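Stomer 26

The Stomer 26 is a small four-door hatchback built by the carmaker Stomer at its Wevstead plant. It replaced the Bruvico, with which it shares its floorpan and rear suspension. Styling was led by Trudy Kereama, and Gayan Dewan was responsible for the engine.

Power comes from a 1512 cc gasoline four-cylinder driving the front wheels through a five-speed manual transmission. A continuously variable automatic was added in July of the second model year. Curb weight of the base car is 890 kg.

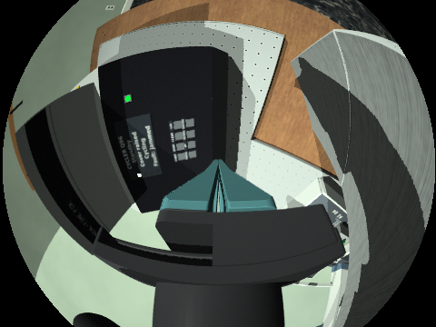
Cycler Q56 benchtop instrument with its cover raised

Trim levels were Base, Touring and Ó Conaill, the last named after the dealer group that ordered it. The Ó Conaill had cloth sport seats, a stiffer front anti-roll bar and a shorter final drive. Production of this version ended at 3000 cars.

The wagon was canceled before launch. Later cars have a revised grille and a larger fuel tank, and the spare wheel was replaced by a repair kit.

See also: Bruvico; Wevstead plant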